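Setting up the Uvum two-arm bench kit for handheld tool work

Applies to the Uvum two-arm kit with the standard gripper pair. Written for first-time setup on a shared bench. Allow 65 minutes if the arms are already bolted down and have power.

What you need

The kit with both arms mounted and their controllers running
A laptop with the Uvum console installed
One straight-bodied handheld tool, battery powered or unpowered
A few light parts to place on the bench as reference objects
A small square and a soft pencil
The stop button, within reach of whoever is at the laptop

The kit is sold by Bukbridge for 1,075 a month on lease, delivery included. The lease covers the arms, both grippers and the console license. It does not cover benches or tools. Gráinne Flanagan handles orders and can tell you the current wait, which was short when we took ours in August.

Step 1. Prepare the bench

Use a flat, light-colored top with a matte finish if you have one. Two tables pushed together will work, provided the joint does not fall inside the area where either gripper will touch down. Check the height on both sides of the joint with the square. Lock or wedge the legs.

If there are windows behind the bench, lower the blinds before calibrating and leave them at the same height until you finish. Glossy tops throw back overhead light, and the console may report a bright patch as an object. Move the patch by changing the room lighting. Do not mask it in software at this stage.

Step 2. Home the arms

Open the console and select Pair, then Home. The arms move one at a time, left first. Stay clear of both until the status line reads Ready. If an arm stops early, check the cable at the wrist for tension. It needs enough slack to follow the last joint through its full turn.

Step 3. Load the tool

Set the right arm to Hand Guide and bring the gripper to a comfortable height above the table. Open the fingers fully. Hold the tool upright between them with the tip down, keep your own fingers above the contact area, and select Close Soft. When the fingers have settled, select Hold.

Keep the left gripper open during loading. Its fingers should point in toward the middle of the bench, well short of the tool.
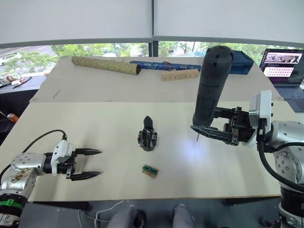
Tool held upright in the right gripper, tip down. Left gripper open.

Check three things before going on. The tool body should be vertical in both directions when tested against the square. The tip should have a clear path to the table. Any vent slots in the body should be free of the fingers if the tool will be run under power.

Step 4. Set the tool tip

The console needs the distance from the gripper flange to the tip. Mark a small pencil cross on the table. Hand guide the tip to the cross and select Record. Tilt the tool a little, return the tip to the same cross and record again. Four poses are enough. The console then shows an error figure in millimeters. We accept anything under 2. If yours is higher, the tool has probably slipped, so go back to Step 3.

Step 5. Place the reference objects

Put the small parts toward the front and the long ones toward the back, with gaps wide enough for an open gripper. Vary the shapes. Tubes, drilled strips and small blocks are all suitable. Tubes can roll when nudged, so lay them where a roll will not carry them under an arm.

Step 6. Run the first pass

Select Dry Run at the lowest speed. The right arm carries the tool over the bench at a fixed height and the left arm goes to each listed object without closing. Watch the space between the arms. If they come closer than you like, raise the Separation value and repeat.

Notes on the kit

Nizar Nimri logged 374 tool loads on our unit. Nearly all of the failed ones involved round bodies with a smooth finish. A textured grip zone holds better, and a strip of rubber tape helps where there is none.

The long flat fingers suit slim tools. For heavier ones, Bukbridge lists the Oslow finger set, which we have not tried. The console manual is thorough on homing and thin on tool tips, and the Separation setting is documented only in the release notes.

Tool profiles are saved per arm. A profile made on the right arm has to be recorded again on the left.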